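Setting Up a Desk You Can Sit At: Notes for Session 3
Working Well at Home, evening course, Urness Community Learning Centre
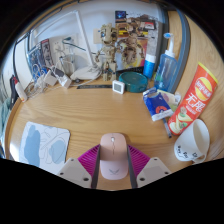 Last time we spent nearly the whole evening on chairs, and I know a few of you went home and started raising and lowering things with great energy, so tonight we move forward a few inches and look at the desk itself and what your hands are doing on it. I'd like you to think of the desk as having a near zone and a far zone. The near zone is whatever you can touch with your elbows hanging comfortably by your ribs, and the far zone is everything you have to lean or stretch for. A mouse belongs in the near zone, right beside the keyboard, and it should sit lengthwise with its front pointing toward the back of the desk, the way the pink one does on the wood-grain desk at the top of the page. If yours has drifted around to an angle, your wrist has very likely drifted with it. Have a look the next time you're halfway through a long email, before you straighten up!

A word about desk height, which came up in the questions. Joon-young Sun asked whether there is one correct number, and I wish I could give you one, but we are all built differently and so are our chairs. What I'd like you to do is sit the way we practised, feet flat, back supported, shoulders let go (properly let go, not the pretend kind), and bend your elbows to a right angle or a touch wider. The underside of your forearm is your desk height. If the desk is higher than that, raise the chair and put something under your feet. A phone book used to be my answer to this and now I suppose it will have to be a box. If the desk is lower, you'll need blocks under the legs, and please make sure they're the kind with a cup in the top so the leg can't slide off.

Wrists

The wrist likes to be straight in two directions. Looking from the side, the back of the hand and the forearm should make one line, without the hand cocked up. Looking from above, the middle finger should carry on in the same line as the forearm, without bending out toward the little finger. Most people are quite good at one of these and hopeless at the other. I'm hopeless at the second, and have been since my years in the accounts office at Msimang, where my keyboard lived on a pull-out tray that was never quite wide enough.

If you have a keyboard with a number pad on the right and you use your mouse with the right hand, the number pad pushes the mouse out to the side. You have a few choices. You can shift the whole keyboard left so that the letter keys (look for the B) are centred on your belly button, you can get a shorter keyboard, or you can learn to mouse with the left hand. Busisiwe Botha in the January group went the left-handed route and told us the first week was dreadful and the second week was fine.

Moving from the elbow

Small movements from the wrist alone tend to be the ones that leave you sore. Try letting the whole forearm glide, with the elbow as the hinge, and keep your hand draped over the mouse as if it were resting on somebody's shoulder. Grip it lightly. When you're reading and not clicking, take your hand off it altogether and put it in your lap. You'll be surprised how hard this is to remember.

Check your pointer speed too. If you have to pick the mouse up and set it down again to cross the screen, turn the speed up a notch in your settings and give yourself a day to get used to it.

Breaks

I won't nag, but a timer is a wonderful thing. Every half hour, stand up, roll your shoulders back 5 times, open and close your hands, and look out the window at the farthest thing you can find. If you work from the kitchen, go and fill the kettle.

For next time

Please measure the following at home and bring the numbers with you in centimetres:
Floor to the underside of your forearm, seated
Floor to the top of your desk
Front edge of your desk to the middle of your mouse
Your eyes to your screen

A friend with a tape measure makes this much easier, as you can't hold the posture and read the tape at once. We'll be in room 434 again, and we'll start on screens and lighting, so bring your glasses if you wear them, including the pair you say you don't need.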